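Ticket: Constituent mail going out with the wrong district name
Opened by: Zuweira Annan, scheduling and correspondence, Bredgate office
Assigned to: Junhao Qian
Priority: High (raised from Normal)
Status: Closed, one follow-up open

## Report

Replies to people who wrote in about the transit vote are being sent with "Flesten" in the first paragraph, even when the person lives in Bredgate. The signature block is right. The street address at the top of the letter is right. Only the line that says "Thank you for writing to me as a resident of ..." is wrong.

I found it when a man from Bredgate called to ask if the representative knew which town he lived in. I pulled his letter and he had a point. I then pulled a few more from the same batch and they all said Flesten.

The batch is the November transit reply, form letter 21. It was approved by Wumpini Akpalu before it was loaded.

## What we tried first

1. Reopened letter 21 in the editor and checked the merge field. It reads `{town}`, same as the other letters.
2. Sent a test reply to my own address. It came back with Flesten. I'm registered in Bredgate.
3. Sent a test using letter 20, the library funding reply. It came back with Bredgate.
4. Logged out and in again, then repeated step 2. Same result.

Please stop the queue if you can do that from your end. There are more waiting and the vote is close.

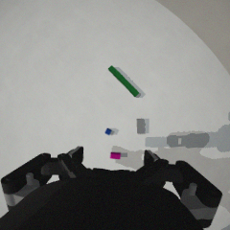

## Junhao Qian, 10:40 a.m.

Queue is paused for letter 21 only. Other replies are still going out. The log shows 454 letters sent before the pause. Your step 3 helps a lot, because it rules out the address records.

Can you tell me if anyone edited letter 21 after Wumpini signed off? The history tab shows a save with no user name on it.

## Zuweira Annan, 10:55 a.m.

Mawuli Agbeko fixed a typo in the second paragraph. He says he copied the text into a plain document, fixed it there, and pasted it back. He didn't touch the first paragraph.

## Junhao Qian, 11:30 a.m.

Found it. When the text was pasted back in, the field in paragraph one lost its link to the writer's record. It still displays as `{town}` in the editor, but it now takes its value from the office default. The default was set to Flesten when the district office was there, and it was never changed after the move to Bredgate.

So there are two problems:

- The pasted field isn't linked.
- The office default is out of date.

Fixing the first one is enough to get the letters right. I'd like to fix both.

## Steps taken

1. Exported a copy of letter 21 as it stood, for the record.
2. Deleted the field in paragraph one and put it back from the Insert menu. Typing it by hand does not link it.
3. Changed the office default from Flesten to blank. A broken field will now leave a gap, and the preview flags gaps in red.
4. Ran previews for one writer in each town: Bredgate, Flesten, Tuhiwai and Gurkden. All four came out correct.
5. Sent live tests to Zuweira and Mawuli. Both confirmed the right town.
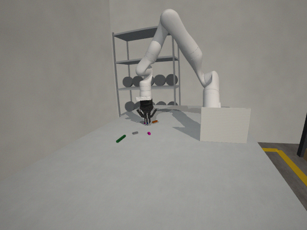
## Wumpini Akpalu, 1:15 p.m.

I've read the new preview and approve it. Wording is the same as before, with Mawuli's typo fix kept in.

On the letters already sent: the Flesten residents in that group got a correct letter, so leave them alone. Everyone else gets a short correction. Two sentences, no mention of software. I don't want a second copy of the transit position going out with it, and please keep the vote count out of it too. I'll write the text and send it to Zuweira by 3.

Grigore Avram is handling calls this afternoon. If someone rings about it, he should say the town name was our mistake and the reply itself stands.

## Junhao Qian, 1:50 p.m.

Queue is running again. I split the sent list by town and put it in the correspondence folder as "letter 21 corrections." Flesten addresses are already removed.

The system limit is 4,000 messages a day for the whole office, so the corrections can go out today without holding up anything else.

## Zuweira Annan, 4:20 p.m.

Corrections sent. Grigore had two calls, both polite. Closing this.

## Follow-up

- Junhao to check the older form letters for unlinked fields, starting with anything edited since the office moved.
- Mawuli to add a line to the correspondence guide: make small fixes inside the editor, and preview one letter per town before asking for approval.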